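Notizbuch Greiferzelle Tornis, 5.1.21

Wartung am rechten Arm. Gestern rutschten ihm die dünnen Röhrchen wieder aus den Fingern, deshalb heute Spitzen ausgebaut, mit Isopropanol gereinigt, Auflageflächen geprüft. Links leichter Abrieb an der Innenkante, bleibt vorerst drin. Schrauben mit Schraubensicherung neu gesetzt, Nullpunkt der Finger neu angefahren. Greifkraft in der Irkix-Steuerung von 62 auf 30 Prozent gesenkt, bei 62 hat sich die Spitze verbogen.

Þröstur hat die Kabelführung am Handgelenk nachgezogen. Zugentlastung am Stecker sitzt jetzt, der Bogen muss bei voller Drehung frei bleiben.
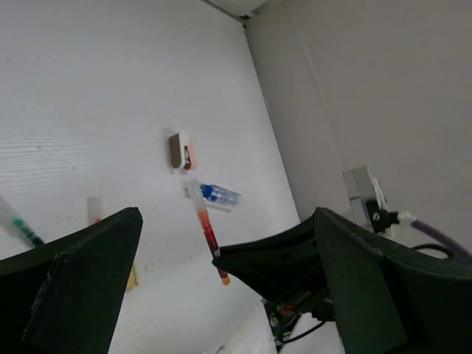 Muss nach dem Tausch der Fingerspitzen die Handkamera neu kalibriert werden?
Neu kalibriert wird nur, wenn die Kamerahalterung gelöst war. Beim reinen Spitzentausch reichen Nullpunkt und ein Probegriff mit langsamer Fahrt.

Die transparenten Röhrchen machen der Erkennung Mühe, Spiegelungen auf der weißen Platte kommen dazu. Belichtung fest auf 400 gestellt, Automatik aus. Ritu will das Streulicht mit einer matten Auflage von Srisuk dämpfen, Muster ist bestellt.

Offen:
Ersatzspitzen bei Sirkine anfragen, 3 Paar
Kabelbogen nach dem nächsten Dauerlauf kontrollieren
Alten Parametersatz sichern, bevor jemand die Steuerung aktualisiert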